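November
By Christos Athanasiadis

The man from Sorner said the water at Niscombe cured gout, and he said it with his hat on, in my aunt's kitchen, holding a bottle up to the window as if the light would back him up.

"Cured whose gout?" asked my aunt.

"People's," he said.

He wanted 470 for the lower field, the one with the spring in it. My aunt had been offered less for it twice, by men who only wanted to keep sheep there, and she had believed them more. The bottle had a label already. It said Vostia, in green, over a drawing of a mountain. Niscombe has no mountain. It has a bank behind the chapel that you can walk up in your slippers.

"There were 309 letters last year," he said. "From grateful customers."

"You haven't bought the spring yet," I said. "What were they drinking last year?"

He put the bottle down and looked at me for the first time.
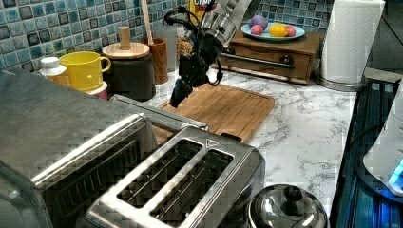 My aunt has never trusted a man who won't drink what he sells, and she asked him to pour himself a glass. He said he had just had coffee. She took the bottle from him and stood it on the cutting board, the light brown one with the raised rim, so that if it leaked it would leak into the grooves and not across her marble. Then she fetched three glasses and filled them level. His stayed where it was.

I drank mine. It tasted like the tap at school.

"Well, it takes a few weeks," he said. "Mrs. Stefanou over the hill was on it until spring before she threw away her cane."

"Irene Stefanou is dead," said my aunt.

"Before that, I mean."

He left at four with his hat still on and the papers unsigned – though he forgot one sheet, a list of costs, which I read while she rinsed the glasses. Labels came to 254. Under "water" somebody had written 2.

She pinned it up by the door. The sheep man came back on Wednesday, and she let him read it before he named his price.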